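Reading time: 3 minutes

Ticket 142: Gold rim wearing off scalloped glass plates
Opened by: Doina Matić
Handled by: Chih-ming Chou, Rinitz tableware support
Opened: January 25, 2022
Product: Jumeck scalloped plate, amber and green
Status: Closed

Problem as reported

I bought the plates from the Flundport shop at the start of January, one amber and one green. They have the wavy edge, the ridges running out from the middle and a thin gold line round the rim. The amber one has started to lose its gold. There is a dull patch on the edge as long as my thumbnail, and next to it the line has gone thin. The green one looks the same as when I bought it.

I also get a cloudy film between the ridges on both plates. It comes back after washing. I use them for serving and for keeping vegetables on the table before I cook. They have not been in the oven. I would like to know whether this is a fault and whether the film can be removed.

First reply (Chou)

Thank you for the report. Please let us know:

- how the plates are washed, by hand or in a dishwasher
- what you use to wipe or scrub them
- whether either plate has been in a microwave
- how they are stored, and whether they are stacked
- what normally goes on them

Please also send a picture of both plates side by side in ordinary use. A close-up of the worn patch would help too, but it can follow later.

Customer answer

Dishwasher for the first week, then by hand. Ordinary washing-up liquid and a sponge with a green scouring side. I did use the rough side on the amber plate once, after some beetroot. No microwave. They are stacked in the cupboard with the amber one underneath and nothing between them. Mostly whole vegetables, sometimes cut lemons. The water here is hard and the kettle furs up quickly.

The picture with both plates is attached. I will do the close-up when the light is better.
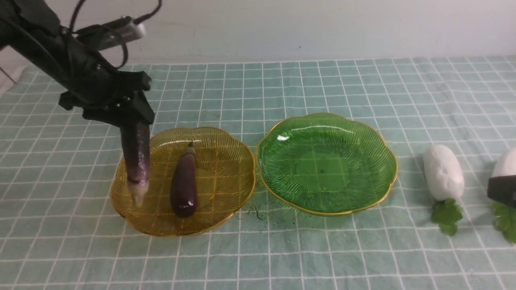
Attachment 1: amber plate with the aubergine on it, green plate to the right.

Notes after attachment (Chou)

Same shape and ridge pattern on both, so I am treating them as the same line. The patch can't be judged from this view and I am waiting for the close-up. The bright spot on the inside of the green plate is a reflection and has not been logged as a mark.

Whole vegetables are not a concern for the gold. Lemon juice left standing on the rim could be.

Close-up received the next day. The worn part has fine scratches running along the edge, which fits the scouring side of the sponge. There is no chip and no crack.

Advice sent

For the film:
1. Mix one part white vinegar with 3 parts warm water.
2. Apply it to the ridges with a soft cloth and keep it off the gold.
3. Leave it for 90 seconds, then rinse.
4. Dry straight away with a tea towel.
5. If some film remains in the grooves, repeat once with a soft toothbrush, working from the middle outwards.

For the rim:
- Hand wash only, soft side of the sponge.
- Put a sheet of kitchen paper between the plates when stacking.
- Wipe off lemon juice as soon as you have finished.
- Gold that has worn away can't be put back at home. Please don't use craft paint on a plate that holds food.

Customer update

Did the vinegar on both. The green plate came clear the first time. The amber one needed the toothbrush, and there is still a faint ring near the centre that only shows when I hold it up to the window. I can live with that. The patch on the rim has not got any bigger. Is it covered?

Reply (Chou)

Wear from scouring is not covered. However, the leaflet in that box was the old Aliyu one, which says "dishwasher safe" and was meant for the plain plates. You should have had the hand-wash leaflet. On that basis I have approved one amber replacement, to be collected from the Flundport shop. Please quote the ticket number. You can keep the worn plate.

Customer update

Collected. Hand-wash leaflet was in the box this time.

Internal note

Flundport asked to check the leaflets in the remaining stock. The batch was 400 boxes and they have started with the amber ones. Closing this ticket. Any further leaflet reports to be opened separately.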